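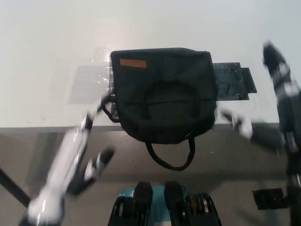 Review: The Quiet Ledger, by Treasa Ó Gríofa
By Akosua Quartey
June 20, 2025
13 comments | 6 shares

I put off reading The Quiet Ledger for most of the spring, mainly on account of its size (499 pages, and that's before you get to the notes), and now I'm a little cross with myself, as I finished it in under a week and missed two dinners doing it.

It's the story of Onidgate, a data broker that started above a print shop in Prollwood selling mailing lists to garden catalogs and ended up knowing when half the county was behind on rent. Ó Gríofa tells it through the people who worked there. The one I kept wanting to get back to was Bayu Wibisono, a junior analyst who took home a printout one November evening and then spent months deciding who to show it to. Those chapters are wonderful! She lets him be frightened and a bit vain and very funny about the office coffee, and I read the one where he finally calls a reporter standing up in my kitchen.

I was less happy with the middle. There's a long stretch on how Onidgate's scoring system was built, and while she is patient with those of us who can barely manage a spreadsheet, I did lose the thread somewhere near page 340 and had to go back (my sister skipped it entirely and says she followed the rest just fine). I would have loved more about the families who were turned down for apartments. We meet Intan Hutapea and her mother for one short chapter, and then they're gone, and I worried about them all the way to the end.

The hardcover is heavy for reading in bed, and the type in the notes is tiny, so you may want to wait for the paperback. The index is a good one, though, and I used it a lot.

If you liked her earlier book on the Fanden phone records, you'll be glad of this one, and I think it's the kinder of the two. My copy goes to my neighbor Sugeng next, and after that I'd like it back.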